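Okay, a thread about yellow, because I've been repainting a hallway and I now have far too many thoughts about this colour and my household has stopped listening.

Yellow is the hardest paint colour to get right. I used to think it was white (all those whites!) but white forgives you. Yellow goes on the wall looking like butter and by suppertime it looks like a highlighter.

The trick my neighbour Shuzhen Hao taught me is to pick the one you love on the card, then go two steps greyer. It looks like sad porridge on the card. On four walls, bouncing off itself, it's glorious.

She's right about the bouncing, too. In a narrow hallway every wall lights up the one across from it, so the colour gets stronger and stronger the further in you go. I painted just the end wall first and loved it. Painted the sides and had to go sit outside for a bit.

Also, please do your sample on a big piece of card and carry it from room to room. Mine has been in the hallway, the bathroom, the landing and briefly the car. In the north-facing rooms it turns green. GREEN. Same card!

That's the other thing I love about yellow. It has hardly any room to move. You can make a blue much darker and everybody still calls it blue. Darken a yellow and you're into mustard, then olive, then mud, and each one feels like a whole new colour with its own friends.

Which means a shadow on something yellow is a treat to look at. Look into any hollow or fold and you'll find a deeper, warmer yellow that would be brown if you cut it out and stuck it on a white page.

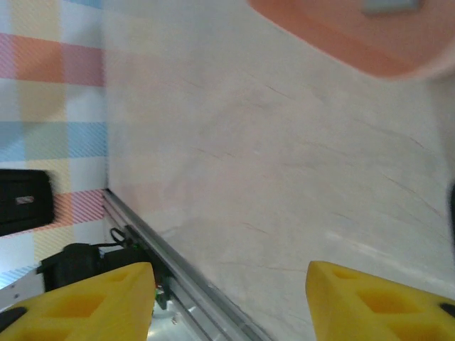

Bright yellow, with the deeper yellow sitting in the hollows.

I tried to mix that deeper yellow at the kitchen table and my first go was a disaster. I added black. Don't add black! Black and yellow makes a swampy green and you'll wonder what you did wrong.

What works is a tiny bit of purple, or a warm brown if purple scares you. Yiran Yin runs the Tuesday watercolour group I go to and she had me mixing little squares of it all evening. I filled 3 pages and I've pinned them over my desk because they look like toast at different stages.

Favourite yellows from that sheet: the one like old piano keys, the one like the inside of a squash, and a weird sour one that I can't place but want a raincoat in.

Speaking of rain – yellow on a grey day is a completely different animal. Walked down to the ferry in Plorkholm last December, everything the colour of dishwater, and one front door on the hill was the best thing I saw all week. I took the long way home to go past it again.

Someone asked which paint I ended up with. It's Sallero number 71, in the flat finish. I wanted the eggshell but every bump in my plaster showed up and there are a LOT of bumps.

You'll need more coats than you think. Yellow is see-through compared with most colours, so whatever was there before comes up to say hello. I had dark green underneath. It took 4 coats and a lot of podcasts.

Deming Jiang replied that I should have used a grey primer and I'm annoyed, because I tried it inside the coat cupboard last night and it covered beautifully. A pale grey, under yellow! I'd have bet money on white.

So the coat cupboard is now the best painted part of the house. I've left the door open so people can admire it.

Trim is next. I'm torn between a soft white and going full yellow on the skirting boards as well. Tamara Kobzar has voted for full yellow and she has never steered me wrong on anything except a fringe.

Send me your yellow rooms, please. Doors and cupboards count!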